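Ticket: Gripper width drops out partway through recording, two-arm table
Opened by: Weronika Malinowski
Project: Ratance, fruit and container set
Status: Resolved
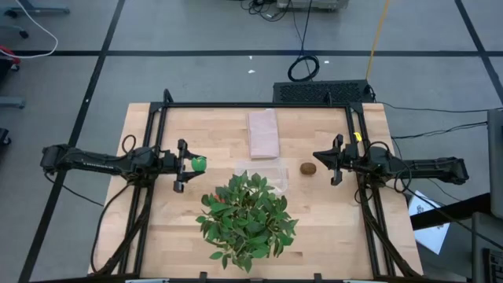
Opening this one because the episodes are so close to being great and I'd hate to lose them! The fruit-into-container task is easily the most interesting thing we've recorded at Gresville, and both arms move beautifully. The trouble is in the saved files. Playback looks fine until somewhere past the middle of an episode, then the left gripper width freezes at its last value while the joint angles keep updating. The video shows the fingers opening and the file says they're still closed.

A policy trained on that will learn to let go of things without ever being told to let go.

What I checked first
Left gripper power and data connectors: seated, no change.
Restarted the recorder between episodes: no change.
Recorded with the right arm parked: no freeze in 5 tries.
Recorded with both arms moving: freeze in 2 of 5.

So it needs both arms. That was a fun clue.

Update, September 24, 2019
Sent two bad files and a good one to Jeon at the Midmont office. Jeon spotted that the freeze always starts at a buffer rollover. The recorder keeps one queue for both grippers, set to 800 messages, and when both arms are busy the left one gets pushed out and never signs back up. The joint data has its own queue, so it sails right through.

Update
Gave each gripper its own queue and added a check that stops the recording if a width value hasn't been refreshed lately. I then ran the task over and over with the fruit in different starting spots and the leafy stems turned each time — the leaves hide part of the clear container from the overhead camera, and I want plenty of that variety in the set. No freezes. The new check did stop one run, when I unplugged the left gripper on purpose.

What to do with the older episodes
We have 389 from August. Please don't delete them! The video and joint angles are good in all of them, and any episode that ends before the first rollover is fine as it is. I wrote a script that flags the rest by comparing the width against the commanded value. Flagged files go in the "repair" folder and stay out of training until we decide whether the commanded value is a fair stand-in. I think it may be for the release, less so for the grasp, where the fruit holds the fingers apart.

Closing the ticket. The script is in the shared tools folder, and the queue change is in the default config, so pull before you record.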